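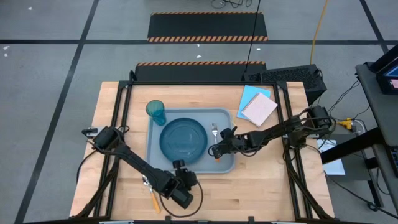
Stavros Milošević objected that a tray should be laid with everything on it before it leaves the counter, utensils included. The course standard differs. Loose items are brought to the table and set in sequence, so that each position can be checked and corrected.

Unit 4. Tray place settings

4.1 Base. One rectangular tray per diner, raised rim up. The long edge runs parallel to the table edge.

4.2 Plate. A round plate goes on first. In the setting at the head of this sheet it stands slightly left of center. This is acceptable provided the right side keeps room for a utensil.

4.3 Cup. Upper left corner, inside the rim. A base that overlaps the rim is recorded as a position fault. The same applies to a cup lying on its side.

4.4 Fork. Right of the plate, tines toward the far edge of the table.

4.5 Second utensil. Until placed, it counts as unset, even if it touches the tray.

Exercise. Lay 20 settings using the Harnora checklist. Time allowed: 600 seconds. Enter faults by item number (4.1 to 4.5). Settings with more than one fault are laid again.

Reading for next unit: Kovačević, section on folded linens.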